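August, 6:40 am. Notebook, foot and sock testing, Groltbridge ultra prep

Back from the second long day on the canal loop. 40 km in 6 h 11 min including stops. Gladys Mamani walked the last 11 with me and kept the splits.

Socks: Hadevlow liner under the thick pair for the first half, then the Dallell single layer. Left heel fine in both. Right little toe rubbed from km 33 on, same spot as last time. Taped it at the lock with the narrow tape and it held, though the edge had rolled by the end. Next time tape before the start and round the corners off with scissors.

Shoes: the Zou pair, half a size up. No black nails. Laces want to be looser over the top of the foot after lunch. I left it too late and had a sore tendon coming down the hill.

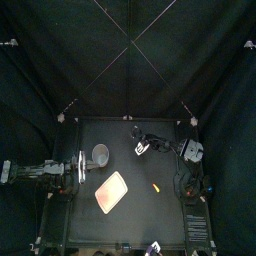 Table with the bin, cutting board and both arms.

Food: 176 g of carbs in the first three hours, then it dropped off badly. Could not face the bars after noon. Salted potatoes went down well, flat cola too. Jamshid Arabzadeh says to set a timer and eat when it goes off, hungry or not. Will try every 33 minutes, as that is how the checkpoints break up on his plan.

Pace: too quick early on, Gladys's splits make that plain. Walk the first climb on race day, all of it.

Sleep before: five hours, poor. Go to bed earlier for the next one.

To do:
Order two more rolls of narrow tape.
Ask Jamshid if the crew can get the car to the second bridge.
Wash the liners inside out and check the seams.
Easy hour tomorrow, flat, old shoes.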